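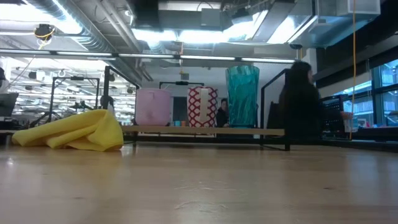 Tradby shelf-and-cloth set: read this before you train on it

Hi! I'm Ngan-ling Wei and I look after this release. It's teleoperated tabletop data from the Tradby floor: cups and containers going on and off a low display shelf, plus a crumpled yellow cloth that gets moved, folded badly, and moved again. There are 2,236 episodes. 78 of them were recorded while the gripper force limit was not being applied, and most of this file is about those, so please don't skip down to the loading part (I know you want to).

What went wrong

The short version: after an emergency stop, the Walier controller came back up with the gripper force limit set to its factory maximum instead of our number. The status page kept showing our number. We believed the status page.

The longer version goes like this. We set the limit in a config file that gets read when the recording software starts. If you press the stop button and then clear it without restarting the software, the controller reboots but the software doesn't, so the file never gets read again. The status page was reading from the file too. So you had a green line saying everything was as configured, while the arm had never heard of the config.

Chak-lun Lam found it in February. He was driving, he'd cleared a stop a few minutes earlier, and he went to pick up a pink container, which folded in on itself between the fingers with a crack loud enough to turn heads at the next station. His notes from that session say "gripper way too keen, checking." He pulled the raw current log and there it was, flat against the ceiling. I had been blaming the foam on the fingertips for weeks and had already replaced it once. Sorry, foam.

No one was hurt. I do want to be plain that someone could have been. We reset the table by hand between episodes, and at that time the habit was to reach in while the arm was still powered and parked. A gripper at full force on a finger is a different thing from a gripper at our setting. I'm treating this as a safety incident in this file for that reason, even though the only casualty was tableware.

Which episodes

The 78 are all from station 2. They're in the main folder with everything else, and each has force_limit_ok set to false in its metadata. I went back and forth on deleting them. Lam wanted them kept and I came around, partly because a few people have already asked for examples of over-gripping, and partly because renumbering everything would have broken the splits people had already downloaded.

They don't all look bad, which is the annoying bit. With the hard containers you can watch a whole episode and see nothing odd. The commanded gripper position looks normal too. The place it shows is gripper_current, which climbs and stays up for the entire hold. With the cloth it's subtler still: the fingers are closed on a thin fold either way, and I couldn't sort those by eye at all.

If you're training a policy that predicts gripper force or current, drop them. If you only use images and arm pose you can probably leave them in, but I'd still run it both ways and compare. I haven't done that comparison properly myself, so don't quote me on it.

To filter, load the index and keep the rows where force_limit_ok is true. The default loader does NOT do this for you. I may change that in the next version, and if I do it'll be in the changelog in capital letters.

How we marked them

Every stop press is logged with a time, and so is every software start. Any episode that fell after a cleared stop and before the next software start got flagged, whatever its current trace looked like. After that we checked the traces as a second opinion. In 7 of the flagged episodes the gripper never closes on anything (the driver gave up or just nudged the cloth along), so the current tells you nothing. They stay flagged.

Station 1 has an older Grostalon gripper that keeps its limit in its own memory through a power cut. We tested it by pressing stop over and over for most of an afternoon and it came back right every time.

What we changed

The software now writes the limit on every controller reconnect, then reads it back from the gripper itself. If the two don't match, recording won't start and the arm won't take commands. The status page shows the value that was read back. It's slower to come up now and people grumble about it, me included.

We also changed how we reset. Motor power comes off before anyone's hands go near the shelf, and whoever is driving takes their hands off the controls and says "off" out loud. It feels silly for the first day or so!

After any stop there's a squeeze test on a foam block before real objects go back. Ng, who supply our end-of-arm parts, suggested a block with a spring scale inside. We have one on order and I'll add the readings to the metadata once there are enough of them to be useful.

Other things to know

The background is a working floor. People walk, stand, and talk behind the tables, and the daylight from the windows changes over a session. We left all of that alone. If your model is touchy about motion behind the workspace, crop.

Glossy tabletop, so there are reflections under the objects, and some depth sensors will hate it. The translucent tumbler is also trouble for depth. Expect holes.

The success label is the driver's own call at the end of each episode. It was never checked by a second person, and in the flagged episodes I'd trust it even less. "It went on the shelf" got marked as success no matter how hard it was squeezed on the way there.

Reporting problems

Open an issue with the episode number and, if you can, a plot of gripper_current. If you find an unflagged episode where the current sits at the ceiling through a hold, please tell me even if you're not sure. Put "force" in the title and Lam or I will look at it first.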